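Cosimo Negri
1/ The Porora 3 pocket camera will be shown in July, if the shop listing I found is correct. I read everything I could find, so I put it together in one thread for you.

2/ The listing comes from Ahn, a small shop that sells camera parts. It shows two bodies, black and sand, and a spare battery with the same code as the old one. For me this is the best news, I own four of these batteries.

3/ Video: 4K at 100 frames per second. The Porora 2 stopped at half of this. Also a wider lens, but the listing does not give the angle.

4/ Weight is 93 grams without the card. The old one was heavier and in my jacket pocket I could feel it.

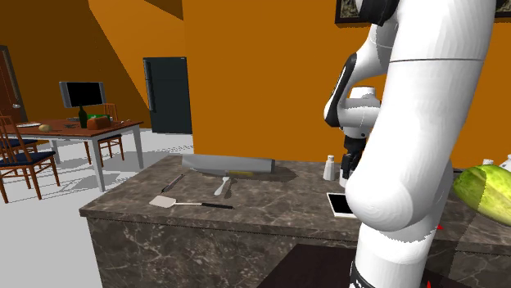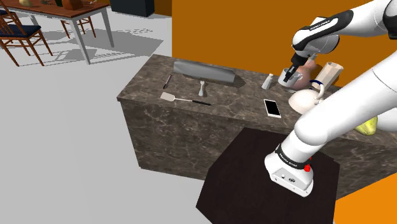
5/ Waterproof to 15 metres without a case. For deeper you must buy the housing from Vosumero, and their page still says "coming soon".

6/ The microphone is the part where I am not so sure. One forum says there is a new socket on the side, another says you need the same adapter as before. The drawing in the listing is too small to decide.

7/ Reltico, who make the editing app, already added a Porora 3 profile in the last update. It is empty when you open it, but the name is there in the menu.

8/ Price: no price. The listing had 1,243 for one evening, without currency, and then it was removed. Please do not write to me that this is the price in euros, we don't know it.

9/ Somebody asked if I will sell my Porora 2. Not before I have tried the new one in bad light. The old one is noisy indoors and I would like to compare the two in the same room.

10/ If you see the box in a shop or have a better copy of the drawing, please send it to me and I will add it under this post.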